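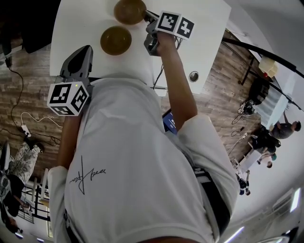 Sunday, 9 pm

Second pass on the ceasefire statement archive. Started again from the Arlow talks, as the file order was wrong on Friday's export and the Rumo communiqué had ended up ahead of the Nimri one. Fixed by sorting on release time, not on the time we fetched it.

Coded 100 statements. Same sheet as before: who speaks, who gets blamed, what verb is used for the blame. "Condemns" and "strongly condemns" are now one code. "Deplores" stays separate for the moment. I keep going back and forth on "expresses concern" when there is no named party. Left those blank, 11 of them, marked yellow.

The Nimri foreign ministry put out 2 versions of its reply to the border shelling. The later one drops the line on sanctions. Kept both, with the suffix b on the later one. Please don't merge them.

Trarix choked on the French texts again. Accents come through as question marks and the search then misses every "déclaration". Re-saved as UTF-8 and reran. Fine after that, but slow, up to 9 minutes a batch.

To do: check the translated Rumo press briefing against the original, pages with the questions from reporters only. Ask whether joint statements count once or once per signing country. The codebook says both, in different sections.

Backup is on the shared drive, folder "talks_round_two".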